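Keeping the costs down when you go to college: tips for a small student room

My daughter begins her second year of nursing in August, and last year we paid for many things twice. So I wrote down what we learned at home, mostly at the kitchen table. Some of it is for books, some for the desk and the kitchen shelf.

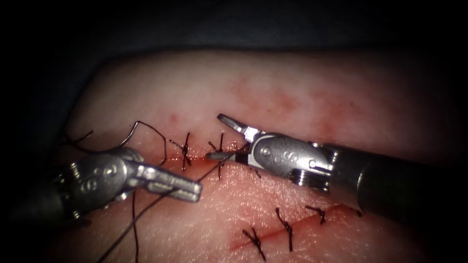
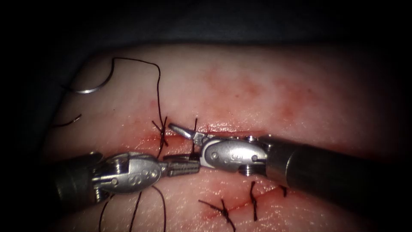
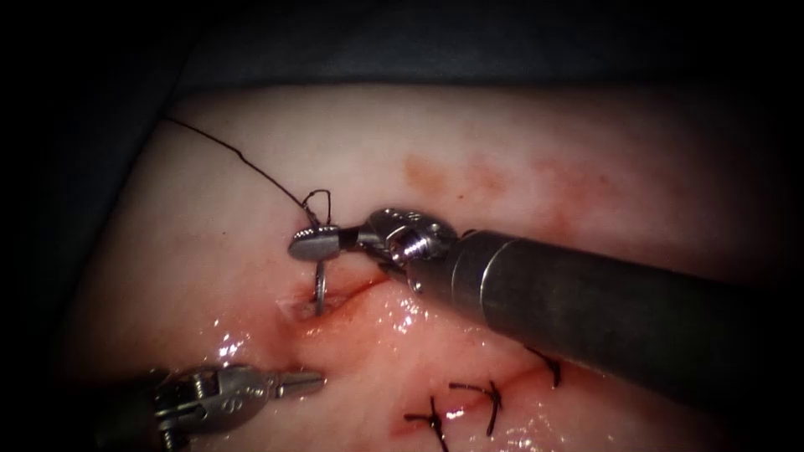
Books first, but slowly

Wait until the first class before you buy. Our list came to 249 dollars, and the teacher used two of the books. Write to the older students, they are glad to sell. My daughter bought her anatomy book from Wilma Lambrechts, one year above her, with all the notes still in it.

Cleaning a used book

Wipe a shiny cover with a cloth that is only a little damp, then dry it at once. Pencil goes away with a soft white eraser – always rub in one direction, or the page will fold. For a bad smell, put the book in a closed box with an open cup of baking soda and leave it there for six days. Do not let the powder touch the pages.

A loose page

Put a very thin line of white glue on the inner edge with a toothpick. Push the page in, lay baking paper on both sides and press it under something heavy until the next morning.

The desk

Buy one good lamp and save on everything else. A dish rack from the kitchen holds notebooks and folders very well, and it costs less than the ones from the office store.

Food for exam weeks

Cook a big pot of lentil soup on Saturday and freeze it in flat bags. They stand in the freezer like books and thaw quickly. Write the name of the soup on the bag before you fill it – on a full bag the pen does not write well.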